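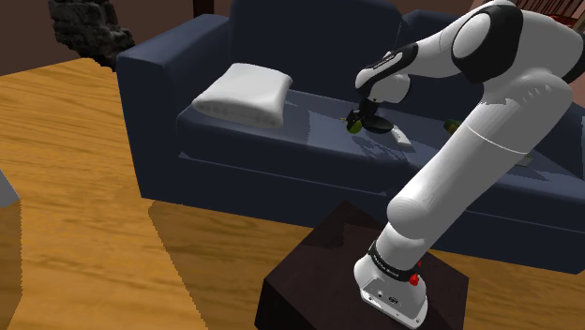
Sofa clearing, sim. Arm on pedestal, gripper at the green thing next to the black disc.

9/24/21

Sofa layout again, for the Clanel turnover job (furnished rentals, cleaning between guests). Arm base in front of the seat, pillow left by the armrest, small stuff in the middle of the cushion. Second green one further right, behind the lower link. Keep that one where it is, it's a good nasty case for reach.

Batch finished before lunch. 383 attempts, 43 flagged. Went through 40 of the flagged ones by hand, last few are still open on my machine, don't close them pls.

Most flags = disc. Fingers come down on it when the target is right up against it. 7 were the white flat thing, picked up fine and then put in the wrong bin. So that's a sorting problem, leave the grasp code alone. Rest are mixed, see sheet.

Seat shine: reflections on the cushion bother the depth less than I expected. Real sofas at Clanel are fabric anyway. Ask Pollock for a fabric material before the next batch, ours is too smooth.

Call with the cleaning leads at Hesavent (they staff the Clanel units). Notes while I remeber:

- They don't want the arm to decide what is trash. Anything that could be a guest's goes in a tray and a person looks. Fine by me, makes the sorting easier too.
- Remote controls: always back on the sofa arm, never in the tray. They lose time hunting for them now.
- Pay is per unit. If the arm does the seat clearing, does the rate per unit drop? Asked twice. I had no answer. Clanel has to say it in writing before we go on site, I'm not going to stand in a living room and guess.
- The older crew likes the idea of less bending. The pair who do the top floors said bending isn't the problem, it's the stairs and the laundry. We do nothing for stairs or laundry.
- Who waits for it? If one person has to stand there while it picks, they've gained nothing. Wants to be start it, go do the bathroom, come back. Means the stop has to be safe with no one in the room. Big item. Not scoped in the August plan at all.
- Training: they want one of their own people to teach the others, not us. Agree.

Chak-lun Fu thinks the pedestal is too close to the seat for anyone to vacuum round it. Probably right, in the sim nobody has to vacuum. Try it further back and see how many picks we loose on the right side.

Ekinus gripper pads still not here. Chased.

To do
rerun with disc moved a hand's width off the green one
tray instead of trash bin, all configs
pillow: leave alone for now, cleaners swap the covers themselves
email Clanel re rate per unit, cc Hesavent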